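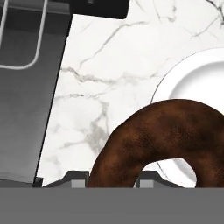
Rorkau, October 31, 2023

Stone & Surfaces forum > Natural stone > Sealing white marble: how often, and does it matter?

e_sfeir wrote:
White marble, soft gray veining, polished, for a kitchen that gets daily use. The fabricator's paperwork says to reseal with an impregnator every year. The Kenix bottle says to do it "as needed" and the Twal bottle gives no interval at all. I would like to know what people do, and on what basis. I cook with lemon and vinegar most days. Moving to quartz is off the table, so please leave that one alone.

Second point. The darker, cloudy patches of veining seem to me more likely to take up liquid than the plain white ground. Is there anything to that, or is it just where the eye goes?

keisha_p wrote:
Two separate problems, and they need to be kept apart.

Staining is absorption. Something colored gets into the pores and stays there. An impregnator slows that down by lining the pores so that liquid sits on top longer.

Etching is a chemical reaction. Marble is mostly calcite, and acid dissolves it. Lemon juice takes the polish off in minutes and leaves a dull spot. No impregnator stops that. It works below the surface, and the etch happens on the surface.

With lemon and vinegar every day on a polished top you will have etch marks whether you seal yearly or weekly.

Güven K. wrote:
Agree with Keisha on the chemistry. On the interval, ignore the calendar and do a water test. Put a spoonful of water on the stone near where you prep and leave it for 30 minutes. Wipe it off. If the stone underneath has gone darker, it is taking in water and wants sealer. If it hasn't, put the bottle back in the cupboard.

Test in more than one place. The strip by the sink usually goes first on account of all the detergent.

As for the veins, sometimes. It depends on what the vein is. Tight gray veining is often no more porous than the ground. An open or filled vein is another matter. Run the test with half the water on the vein and half off it and you will have your answer.

hgeagea wrote:
I'll disagree with the water test as the only guide. Water and oil don't behave the same way. I had a top that passed with water in every spot and still took a ring from the foot of an olive oil bottle. The sealer was water repellent and not much of an oil repellent. The label did say so, in very small type.

If you cook with oil, run the same test with a drop of mineral oil somewhere that doesn't show, a cutout piece if you kept one. And read the data sheet, not the front of the bottle.

Güven K. wrote:
Fair. I'd do the oil test on an offcut only. A failed water test dries out by itself, a failed oil test needs a poultice.

intan_g wrote:
Has nobody suggested honed yet? Etching on a honed finish is still there but the contrast with the rest of the top is much lower. We had ours taken down from polished in place. The contractor started at 200 grit in the bad areas, worked up from there and stopped well short of a shine. Wet work, plastic sheeting everywhere, one long day. The cost was 700 including the edges, and that included a coat of Grevo impregnator at the end.

It does need sealer more often than it did when it was polished. A honed surface is more open.

keisha_p wrote:
I'd want to see a comparison before accepting "more open" as a rule. Polishing closes the face a little on some stones. On a dense marble I have measured no difference worth acting on. On a coarser one, yes.

intan_g wrote:
Ours went from passing the water test to failing it inside a few months, same sealer both times. One kitchen, I know.

e_sfeir wrote:
Useful. I have an offcut from the sink opening, so I'll do both tests on that, plus water on the top itself. Is there any harm in sealing when the test says you don't need to? The installer told me that an extra coat never hurts.

Güven K. wrote:
It can. Stone that won't absorb water won't absorb much sealer either. What doesn't go in dries on top as a haze or a sticky film, and on polished white marble you see smears every time the light is low. Most complaints about cloudy marble that I've been called out for were dried sealer. It comes off with the solvent the maker specifies, or with more of the same sealer wiped on and buffed straight off while it's still liquid.

Never leave it to dry on the face. Whatever dwell time the bottle gives, set a timer.

hgeagea wrote:
A related thing that gets missed is metal sitting on the stone. Coated wire racks, soap dishes, the feet of a dish drainer. Once the coating chips the steel rusts, and a rust stain in marble is about the worst one to get out. Ordinary rust removers are acid, so you trade the stain for an etch. Check the ends of the rods and the bends, which is where the coating goes first in my experience.
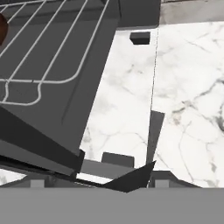
White wire rack, gray panel behind.

keisha_p wrote:
Seconded on rust. There are neutral rust removers made for stone. They smell terrible and are slow, and they sometimes need several rounds. Try the offcut first.

Silicone feet help under a drainer but lift it and wipe underneath. Water trapped under a pad does its own damage.

Güven K. wrote:
Clear silicone, or the type sold as safe for stone. Black rubber can leave plasticizer marks.

marblehead_8 wrote:
You are all overthinking it. My parents' marble was never sealed in almost 30 years and it looks fine. It has marks. It's a counter.

hgeagea wrote:
That is a legitimate way to run a marble kitchen. It isn't what he asked.

marblehead_8 wrote:
He asked whether it matters. I am saying it didn't.

e_sfeir wrote:
Offcut results. Water, left the full time: faint darkening on the white ground, the same on the gray vein, gone by the next morning. Mineral oil: clear dark spot on both, still there. No difference between vein and ground that I can see, so I withdraw that theory.

The counter itself, water only: no change next to the sink, no change in the middle. The offcut probably never got the fabricator's sealer, so I'm treating it as bare stone.

Plan is to leave the counter alone, repeat the water test in December, and seal the offcut with an oil-repellent product to see how it does. Does anyone have a poultice recipe for the oil spot?

keisha_p wrote:
Baking soda and acetone mixed to a paste, spread thick, plastic wrap taped over it for a day, then take the wrap off and let it dry out completely before you scrape. Open the windows, and no pilot lights. Expect to repeat it.

intan_g wrote:
Plastic scraper. The edge of a metal one marks the polish.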